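## 4. Setting up the Romurby desk fan timer

The timer sits between your fan and the wall and turns the fan off at the hour you choose, which spares you from getting up at three in the morning to do it yourself. Set it up while you are awake. The buttons are small and they don't improve with drowsiness.

### 4.1 Before you plug anything in

1. Peel the film off the display. It is printed with a fake time, and we have had calls about it.
2. Find the fan's own speed switch and set it to the speed you want. The timer can't change speeds. It knows on and off and is content with that.
3. Check the label on the fan. Anything over 900 watts is too much for the timer, and also quite a lot for a fan.

**Caution:** Do not use the timer with a space heater, a kettle or anything else that gets hot on purpose.

### 4.2 Setting the clock

1. Plug the timer straight into a wall outlet and leave it for 28 minutes. The backup battery ships flat.
2. Press RESET with the end of a paper clip. A pen tip will fit too, and will leave ink in there forever.
3. Hold CLOCK and tap HOUR until the hour is right. If you go past it, keep going. There is no back button.
4. Hold CLOCK and tap MIN the same way.
5. Let go of both. The colon between the numbers should start to blink. 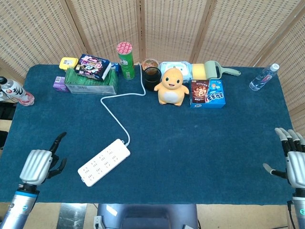
If the colon doesn't blink, the clock is stopped and the timer will wait patiently for an hour that never comes. Repeat step 2 and start over.

**Note:** The timer doesn't know about daylight saving time. In March, hold CLOCK and tap HOUR once. In the fall you will have to go all the way around, as in step 3.

### 4.3 Choosing an off time

1. Press PROG until the display shows OFF 1.
2. Set the hour and minute with the same two buttons, without holding CLOCK this time.
3. Press PROG again to save. The display goes back to the clock without any kind of announcement.
4. Press MODE until AUTO appears at the bottom.
5. Plug in the fan and switch it on.

You may set up to four off times – OFF 1 through OFF 4 – although a fan that is already off can't get much further in that direction. The extras are meant for people who also set an ON time (section 5).

**Caution:** Pressing RESET again clears the clock and every program. It sits right next to MODE. We have passed this along to the designers.

### 4.4 If the fan stays on

- MODE is set to ON instead of AUTO. Start with this one.
- The clock is 12 hours out. Look for the tiny PM in the corner of the display.
- The fan is plugged into the other outlet.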